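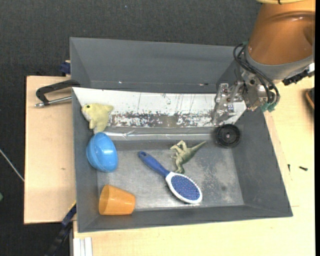

Vistance Large Tote, gray
Reviewed by Brian Makori, 6/10/22

I have owned a lot of bins. Most of them cracked, and the ones that didn't crack got borrowed by my brother-in-law, so I came to the Vistance with modest hopes and $60 I was probably going to spend on something dumb anyway.

It is a big gray tub with sloping sides. Matte inside, no pattern, no inspirational wording. The slope is the best thing about it. Small parts slide down to the floor of the bin where you can get at them, and you can tip the whole thing out without a screw hiding in a corner until September.

The floor of the bin scuffs. If you want it to look new, keep it in the closet and put nothing in it. Mine picked up cloudy patches in the first couple of weeks and now has the complexion of an old baking sheet. A damp rag with dish soap does nothing. The fancy cleaner from Ustska does nothing either, but it smells like pears.

Long flat pieces fit well if you lay them along the back wall. I had a Flilero tub before this one and had to stand everything on end like umbrellas. The Flilero was cheaper, and after almost 2 years it split down one side while holding a bag of birdseed, so do your own math.

Complaints: no lid in the box (sold separately, naturally), and the label left a gummy square that I am still at war with. It also takes up most of a table, so measure first. I did not.

Four stars. I'd buy another, but I have run out of table.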